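Missed the Plitolico x Begum runner release, is there any restock coming??

Augustina Mensah
Posted Tuesday, February 12, 2019

Hi all. Tried for the Plitolico x Begum runner in the grey/gum colourway on the weekend, had it in my cart in a US women's 8, got to payment and then the page just spun. Refreshed, sold out. Card wasn't charged thankfully but there's a pending thing for $232 sitting there still.

Two things. Does Begum usually do a second drop or is that it? And sizing, I'm a true 8 in most runners but wide across the toes, and people keep saying the Plitolico last is narrow. Don't want to pay resale and then have them not fit. Cheapest I've seen is 80 bucks over retail and that was a pair with no box.

Also does anyone know if the extra laces come with every pair or only the ones from the app? Thanks heaps

Quentin Gaillard

Pending charge first. That's just an authorization, it'll fall off by itself, mine took 6 days last time with my bank. Don't call the store, they can't see it on their end. Call the bank if its still there next week.

Restock: Begum did one on the last pair, small, no announcement, just showed up on the Toduto app at lunch time with a handful of sizes. Mostly the big ones. Turn notifications on for the shoe itself and not only the brand, there's two separate toggles and the second one is buried under account settings.
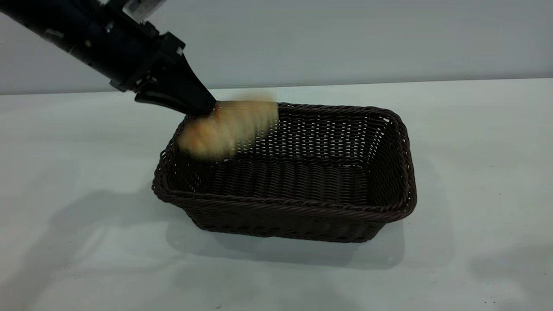
Sizing, go up half. I'm wide too and my true size in the first Plitolico was pinching at the little toe after a half hour walk. Half up and a thicker sock and they're fine, bit of heel slip going down stairs. The toe box is mesh with a suede overlay so it gives a little but not much. If you can find any older Plitolico runner in a shop, try that on, same last as far as I know.

Laces: mine came with two sets, cream and the speckled ones. Bought in store.

And save your adress and card in the app beforehand. Typing it all in at checkout is how most people lose the pair.

boltex_fan33

wouldn't bother with resale, price will drop once the next colour gets shown. happened with the Boltex ones, everybody paid silly money and then they were on the sale rack. narrow yes. no idea about laces

Augustina Mensah

Thanks Quentin, found the second toggle, it was off. Going to try an 8.5 on in town first. Will wait on resale for now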